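Chapter 3: A Place for Everything

I learned to sort at my nan's kitchen table, and I still reckon a table, two baskets and a marker will teach you most of this chapter. Write your labels straight on the white top if it wipes clean — mine say "fruits" and "office supplies".

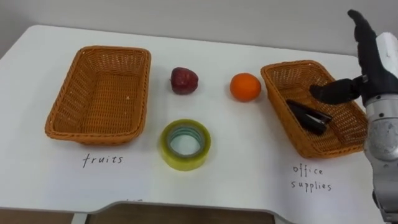 3.1 Choosing your groups

Apple and orange, easy. Tape goes with the stapler, and my students never argue about that one. 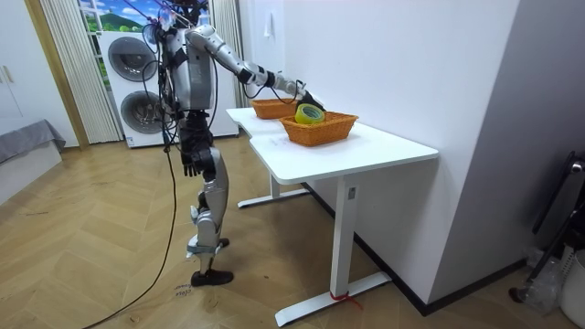 What they do argue about is the colour of things, and whether an orange lives with anything else orange. Let them! We'll come back to it in 3.2. 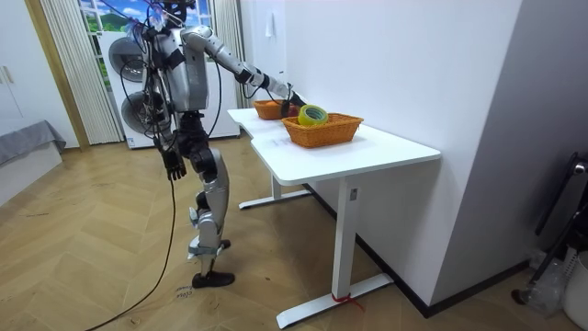 Dredska, November

Trinh Lã wrote to me after trying this with her class of 10...

"They wanted a third basket straight away."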